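Session 3: Teaching by remote control
Notes by Marjorie Ashworth

The Mridha task is a lovely one to start on! You drive both arms from the operator's seat, and the job is papering a balloon: thin white paper, two hands, a towel underneath so nothing rolls. Every run you drive is saved as a demonstration, and the robot learns from the whole pile. Keep each one under 90 seconds.
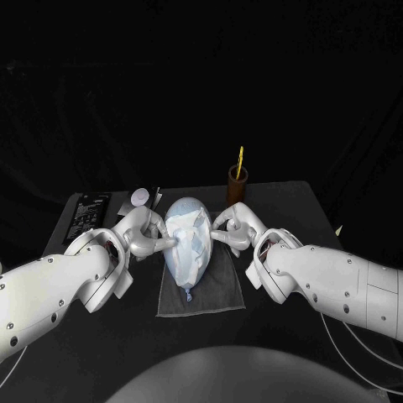
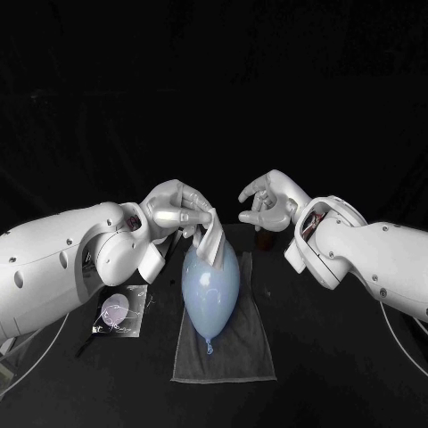
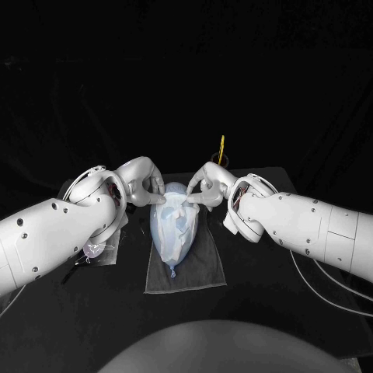
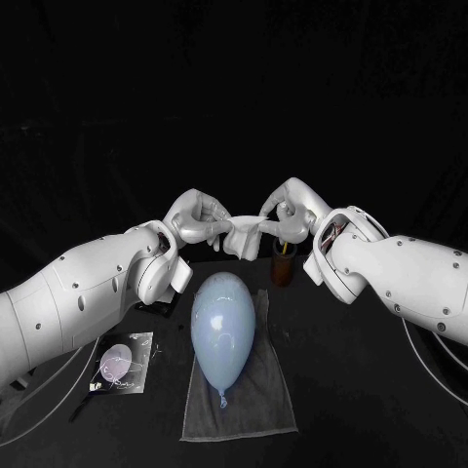 Fig. 3. Both arms at the balloon task, pale blue balloon on the grey towel.

Move slowly when a fingertip comes near the rubber. You can't feel it through the controls, so watch for dents. If the paper tears, carry on, as a good recovery is worth having in the set (the Warnel group kept theirs, 175 runs in all). Don't freeze halfway to think, or the robot will learn to freeze too.

For Wednesday: drive three runs each and mark where you hesitated. Howard Clegg has the booking sheet.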